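Garment bench, notebook — September, 2:40 pm

Fold order for the heavy beige top, run 7. Garment spread flat on the long table, glossy cover left on. 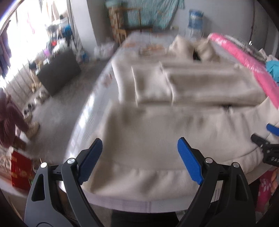 Talha Usmani thinks the bottom band should go last, after the hood, and that the thickness there is what throws the stack out of square. Dzintra disagrees and would leave the order alone. Noted, will try both.

Weight on the bench scale 791 g. Target stack width 200 mm, set by the Gomuna shelf inserts.

Order used today:
1. Body flat, band toward operator, puckers eased out by hand but not stretched.
2. Sleeves across, one over the other.
3. Hood down onto the back panel, opening closed.
4. Sides in, then band up to the shoulder line.

Result: width 211 mm at the band, 200 at the shoulder. The excess is all in the gathered part. Pressing with the flat of the hand takes it down for a minute or so and then it comes back.

Second pass with Talha's order, band last: 204 at the band, but the hood sits high and the stack leans. Not obviously better. Height 111 mm against 98 for the first pass.

The cover is a nuisance. Fabric slides on it when the sides come in — the plain cotton one from Grīnberga held better. Ask Mafalda where it went.

To do: repeat on a lighter garment, same order. Mark 200 mm on the table edge with tape. Sabina wants the widths in the shared sheet, not only in here.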